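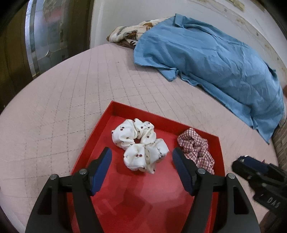

*Cherry print and red plaid, in the red tray.*

## Sew a scrunchie from scraps

I love this project! It eats up the odd strips left over from bigger sewing, and you can finish one in a single sitting.

**You need:** a strip of light cotton 45 cm long and 10 cm wide, 20 cm of narrow elastic, thread, and a safety pin.

1. Fold the strip lengthwise, right sides together, and pin.
2. Sew the long edge, leaving both short ends open. Turn the tube right side out.
3. Clip the safety pin to the elastic and feed it through – hold on to the tail end!
4. Knot the elastic twice and tug hard.
5. Tuck one raw end inside the other, turn it under, and stitch across.

Small prints look wonderful gathered up (cherries especially), and plaid is very forgiving if your cutting wanders a bit. For a puffier one, Kamala Mathew showed me her trick: cut the strip up to 73 cm long and keep the elastic the same.

Press the fabric before you cut, not after it's gathered.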